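Stop Grading Robots on the Last Screw

I've been reading a lot of robot learning papers this spring, and I have a complaint. Almost all of them report one number. The robot did the task or it didn't, add up the wins, divide, done. For picking up a cup, fine. For taking apart or putting together a computer, I think that number hides pretty much everything I want to know.

Our little group at Bovholm has been working on PC assembly with a single arm since February. We collected 1,733 demonstrations, threw out 567 of them (bad grasps, a cable in the wrong place, me bumping the table), and trained on what was left. Then came the argument over how to score the thing. Dinesh Shukla wanted plain success rate because reviewers know how to read it. I wanted to score each contact on its own: did the gripper get to the right spot, did the part line up, did it seat, did the arm let go cleanly. We went back and forth for longer than I'd like to admit!

My side of it comes from watching the arm work over an open case. There's so much in there besides the part you care about. Wires, brackets, a graphics card right next door, and a socket with exposed contacts that you really don't want to touch by accident. 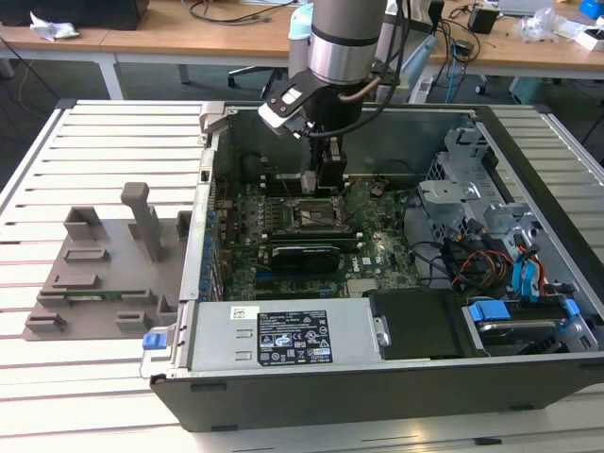
The arm over the motherboard, with the gripper close to the CPU socket.

Say the policy gets a part lined up perfectly and then fails to push it down the last bit. Under plain success rate that's a zero. Say another policy swings in sideways, scrapes a capacitor, and somehow lands the part anyway — that's a one. I would take the first robot home and I wouldn't let the second one near my desk. The score says the opposite.

The usual answer is that step scores are easy to game, and sure, they can be. You get to pick the steps, so you can pick ones your method is good at. The Clernulton benchmark has some of this trouble, with 5 stages where 2 of them are basically "move closer." But I'd still rather argue about which steps matter than pretend there aren't any. Publish the list before you run the trials and let people yell at you about it.

I'd also like to see damage counted. Prasertsri does this in its internal tests, and any trial that hits something it shouldn't gets marked down even when the job is finished. It makes everybody's results look worse, ours included. I think that's a fair price.

Dinesh still isn't sold, so our draft has both tables in it, and his comes first.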